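Turkora battery exchange cell

The Turkora cell is an automatic battery exchange station for electric delivery scooters, situated in the Dindix district of Stestano. It consists of a closed cabinet with 60 charging slots, a gantry robot with one gripping hand, and a hatch on the street side through which the rider receives a charged battery. The cell is operated by the delivery firm Kowalchuk, which also keeps a small workshop behind it.

Background

Before the cell was installed, riders carried their batteries to a shelf in the workshop and looked for a full one by themselves. Batteries were often put back without being connected, and in the morning the riders had to try several. Kowalchuk ordered the cabinet in order to remove this step. The first winter was difficult, as the hatch froze in December and had to be opened by hand until a heating strip was fitted along its lower edge.

Scooters

The cell serves step-through scooters with a large box behind the rider. The box stays on the scooter during the exchange, and the battery is taken out from under the foot board. For that reason the height of the hatch was chosen so that a rider can slide the battery in from a low position, without lifting it to the chest.

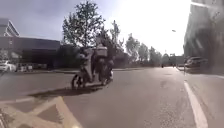
Wakana Sakai has remarked that the foot board is the real weak point of the system, and that most of the faults blamed on the robot begin there: sand from the road collects in the battery tray, travels into the cabinet on the battery housing, and is then found on the guide rails. She would prefer a brush at the hatch to any further change of the software. A brush was tried for 18 days and then removed, because its hairs came loose and got caught in the gripping hand. A rubber lip is used at present.

Setting up

The robot finds each slot by a stored position. These positions are taught one after another with an empty battery housing, which has the same weight as a charged battery but holds no cells. The hand is driven slowly to the slot, the housing is pushed in until the contact light comes on, and the position is saved. The corner slots are taught first. If the corners do not agree with the drawing, the cabinet is not standing level, and its feet must be adjusted before the work continues.

Maintenance

The rails are wiped with a dry cloth and oiled very thinly - too much oil holds the sand. The rubber pads of the hand are replaced after every 1,888 exchanges, a figure which is counted by the controller and shown on its display. The drive belt has lasted longer than expected, and the first one was in use for 364 days.

During any work inside the cabinet the main switch is locked and the key stays with the person inside. The charging slots keep their voltage for a short time after switching off, so the covers are left closed until the red lamp has gone out.

Repair of the lifting axis

On February 5, 2025 the lifting axis stopped with a battery in the hand. The cause was a broken cable in the moving chain, at the place where it bends most. The hand was supported with a wooden block, the battery was released manually, and the cable was exchanged for a more flexible type. Afterwards only the upper row had to be taught again.

See also: Battery exchange; Gantry robot; Electric scooter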